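We got back from Clorkavport in February and I've been meaning to write this up ever since, mostly so I can stop repeating it to everyone at work who asks where to stay. Short version: stay at the Guérin, bring earplugs, skip the hotel breakfast on the first morning and walk down to the harbor instead.

Longer version! We took the ferry over from Rostia, which takes 3 hours if the water behaves, and it did on the way out (the way home is another story and I'd like to forget it). I'd read that you should book the upper lounge. Don't bother. The seats are the same ones they have downstairs, just in a nicer color, and the coffee line is twice as long. We sat by the back windows on the lower deck with our sandwiches and had a whole row to ourselves.

The Guérin is a skinny old hotel up on the hill behind the fish market. The walk from the ferry looks like nothing on the map but it is all stairs, so if you have a big suitcase, take the little bus. It leaves from outside the terminal and the driver will wait if he sees you running. I know this from experience. 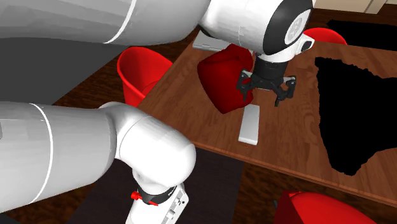
White arm, black gripper, fingers open.

We had room 28, on the top floor at the back. It was tiny, but the bed was one of the best I've slept in for years, and the radiator worked so well that we ended up with the window open. That's where the earplugs come in, by the way. The gulls start up before 5 a.m. and they do not take breaks. The front rooms have the view, but you also get the delivery trucks, so pick your poison.

We paid 70 a night, which included breakfast and use of the sauna in the basement (you have to ask for the key at the desk, and they only have one, so go before dinner when people are still out). I thought that was a great price for the location. The place next door wanted 100 for a room with a shared bathroom!
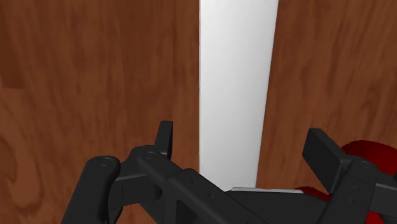 Page last changed: March, 9:40 p.m.

OK, breakfast. It's fine. Bread, cheese, boiled eggs, a very sweet jam I couldn't identify and kept eating anyway. But the bakery at the bottom of the stairs opens at six and does these warm cardamom knots that you can eat on the harbor wall while the boats come in, and I'd pick that over a buffet any day. We did both on the last morning. No regrets.

On our second day we went out to Flundside, the little village at the end of the bus line. I'd been picturing a cute main street with shops, and there are no shops, so pack a lunch. What you do get is a long pebble beach, a chapel with a blue door, and a path over the headland that takes a couple of hours if you stop as often as we did. It was windy enough that I had to hold my hat the whole way. Check the bus times back before you set off, because in winter there's a huge gap in the afternoon and the shelter only has three walls.

For dinner we kept going back to the same place by the market, the one with the green awning and no sign. Get the fish soup. I tried the lamb one night to be adventurous and spent the meal staring at everybody else's soup.

Would I go again? Yes, but I'd go for four nights instead of three, and I'd ask for a back room on a lower floor, since my knees were done with those stairs by the end. I still have to sort out my notes on Rostia, where we had a day to kill before the ferry, so that'll be the next post.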